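De: Estrella Barrera
Para: lista dos filiados
Assunto: Re: recadastramento e convenção municipal

Noémie Ouellet escreveu:
> Estrella, aqui no núcleo do Guder tem gente perguntando se quem perdeu
> o recadastramento de setembro ainda pode votar na convenção. E o
> quórum, continua em 500? Me disseram 620 e fiquei confusa.

Querida Noémie, queridos todos,

Que bom que você perguntou aqui na lista, porque recebi a mesma dúvida do pessoal do Huvton e assim já respondo para todo mundo de uma vez! O quórum continua em 500. O 620 é o número da sala do diretório, que saiu impresso logo embaixo no boletim (eu mesma li errado na primeira vez, imagine). Temos 1499 filiados em dia, então, com um pouquinho de telefone e boa vontade, a gente chega lá. 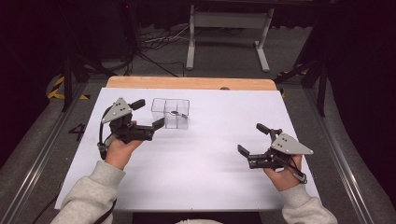
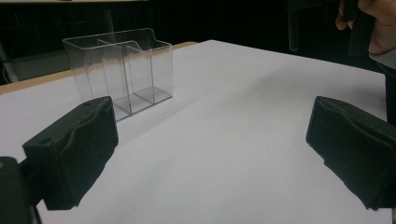 Quem perdeu o prazo ainda vota, sim, desde que entregue a ficha assinada no diretório até as 11 da manhã do dia da convenção. Levem a ficha e a cópia do título separadas, por favor, que no ano passado grampearam tudo junto e foi um sufoco para conferir. Um organizador transparente de dois compartimentos, como o da foto, resolve bem: fichas de um lado, cópias do outro. O núcleo do Huet já trabalha assim e entrega tudo numa ordem que dá gosto.

Sobre a disputa das duas chapas, prefiro conversar pessoalmente, com um café, que por escrito tudo parece mais bravo do que é.

Um abraço grande, e me liguem depois das seis,
Estrella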